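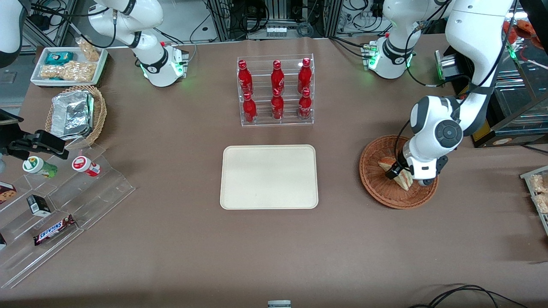 Bottles racked at the back, sandwiches in the round basket, serving tray still empty.

The Case for the Tray in the Middle
Reading time: 3 min

Most self-serve snack tables are laid out by category. Drinks go at one end, bread at the other, and packets fill whatever is left. The arrangement is easy to set up and poor to use. I want to argue for a different starting point, which is the tray the food will be carried on.

A tray has a fixed footprint. Put it down first, in the middle of the table, and every container has to be placed within reach of it. The person filling it stands in one spot and turns slightly. At the Tititdale counter, where the old layout ran in a line, a tray traveled the full length of the table in somebody's left hand while the right hand did the picking. Spills followed, mostly near the drinks.

The second question is what each item sits in. Matching containers look orderly in a catalog, and Steren and Ong both sell complete sets on that basis. I think the sets are a mistake. Food comes in different shapes and fails in different ways. A glass bottle tips, so it needs a rack. Two tiers are enough, with the rear row raised so that its necks clear the row in front. Clear acrylic is the right material for this, as the stock level can be read from across the room.

Triangular sandwich pieces do not tip, but they slide, and on a flat plate the pile spreads until the bottom pieces are at the rim. A round basket with a woven side holds them in. Foil-wrapped packets are best stacked on edge in something oval and narrow, like files in a drawer. One can then be taken without disturbing the others. Laid flat, they become a heap within the hour.

Bagged snacks are the hard case. They have no stable side and they hide each other. A shallow rectangular tray with one bag lying across the front and another propped behind is a fair compromise – it shows what there is, and it costs nothing.

I am less convinced by stepped displays. The Prisari catalog gives them 7 pages, and for upright jars they do the job. Small bottles laid on their sides on a step are another matter. The label may face any direction, and a round body on a smooth shelf has little to stop it. If the bottles must lie down, a lip is needed.

On the surface itself, brown paper is adequate. It takes a crumb or a ring of water, and it can be rolled up in June heat with the mess inside. Cloth has to be washed, and its folds catch the feet of the racks.

The objection I hear most is space. A central tray takes up the best part of the table and holds no stock. That is correct. It also takes up that space in a linear layout, except that there it is moving, and the gap has to be kept clear along the whole front edge.

Copyright Tititdale Counter Notes. Contact the editor | Back to top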